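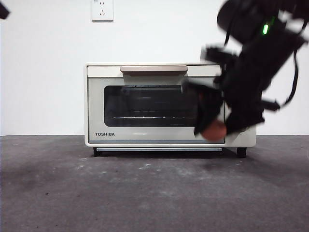 One reader wanted to know whether a little toaster oven can really stand in for the big one, and if so, why anybody still heats up a whole kitchen for a couple of potatoes. Good question, and I get some version of it all the time, so let's start there.

Can it replace my regular oven?
For me, mostly yes! I cook for 2, and mine handles toast, leftovers, small casseroles and a sheet of cookies (a small sheet). A turkey, no. I still fire up the big oven in November and complain the whole time.

Do I need to preheat?
For toast, I never do. For anything with baking powder in it, give it 10 minutes. I tried skipping that with my corn muffins and they came out flat as coasters.

How do I clean the crumb tray?
Unplug it, let it cool all the way down, slide the tray out and tip it over the trash. Then warm water and dish soap. I do mine when I can smell last week's cheese – so, more often than I'd like.

And the glass door?
Baking soda and a bit of water, mixed to a paste. Leave it on while you have a coffee, then wipe with a damp cloth. Please don't use steel wool, it scratches.

Can I use parchment paper?
Check the rating on the box first. I buy the Griltent sheets and trim them so nothing hangs over the rack or gets near the heating elements. Never under the broiler, though.

How much room does it need?
Your manual will give you the clearances, so go by that. I pull mine away from the wall and keep the top bare – yes, even the bread bag. I melted one.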